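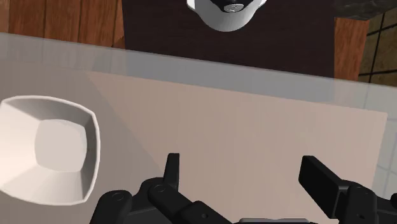
Search this blog
Go
Snapping parcel edges without wrecking everything

9 Nov 2024
by Dumisani Motaung

Quick one before I forget how I did it. Notes to self mostly.

So — the Balaskas county parcels. Two layers, same area, digitized by different people years apart. Old layer has the owner codes, new layer has the good geometry. Edges don't line up. Overlay them and you get slivers, 2,820 of them on the first run. Tiny triangles all down every road.

First try was plain snap, tolerance of 4 feet. Looked great zoomed out. Zoomed in, a bunch of the narrow lots by the creek had folded over on themselves. Invalid geometry everywhere, and the fix tool just split them into pieces and dropped the attributes on half. Lovely. Restored from backup.

Second try, went at it from the other end. Forget the old polygons. Make a point inside each one (point on surface, NOT centroid, the L shaped lots will put your centroid in the neighbor's yard), carry the owner code on the point, then spatial join the points to the new parcels. No overlay, no slivers at all. Took less time than my coffee.

Leftovers after that: 189 new parcels with no point in them. Mostly lots that got split since the old survey, so one half gets the point and the other half gets nothing. For those I ran a largest overlap join against the old layer and took the owner code from whichever old polygon covered the most of it. Then checked by eye. Scrolling, scrolling, lunch, scrolling.

13 were still wrong. Merged lots, two points in one parcel, and the join just takes the first one it finds and doesnt tell you. So count your points per polygon BEFORE joining. I did it after. Don't be me.

Couple other things:

Check both layers are in the same projection. Not "look the same on screen", the same. Mine were feet and meters and on the fly reprojection hid it for a whole afternoon.

Build the spatial index first. The join on the Tusgate half sat there so long I figured it had crashed. Index added, done in seconds.

Keep the old ID in its own column. You will want it agian, I promise.

Still to do — the road right of way strips, which have no owner code in either layer and which I've been ignoring since April. Might just clip them out. If anybody has a cleaner way to handle right of way I'd like to hear it, comments are open again.

Ok, off to re-export the whole thing because I left the scratch field in.

Recent posts
Zorov basemap tiles, gray at high zoom
Renaming fields in bulk
Clenix GPS logger, first week
Contour labels that face uphill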